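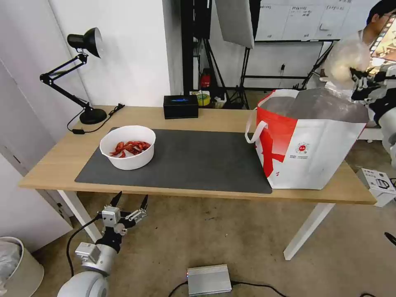 Does a gripper need its own written speed limit?
A slow arm still pinches, so write the limit down and test it.

Posted in: Cell Setup > Safe Practice
By Hauke Eichhorn, April

14. Before the first run

1. Keep cables out of the walkway.
2. Press the stop - don't trust the label.
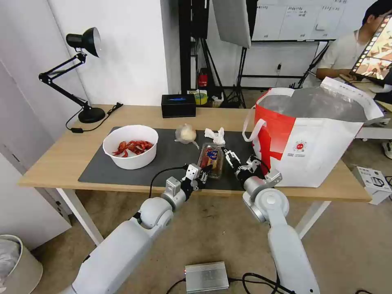

Larkov Bench Automation Group

3. With two arms, check the gap between grippers at 10 mm/s.

CAUTION: A signed checklist proves someone had a pen.

© Larkov | Back to top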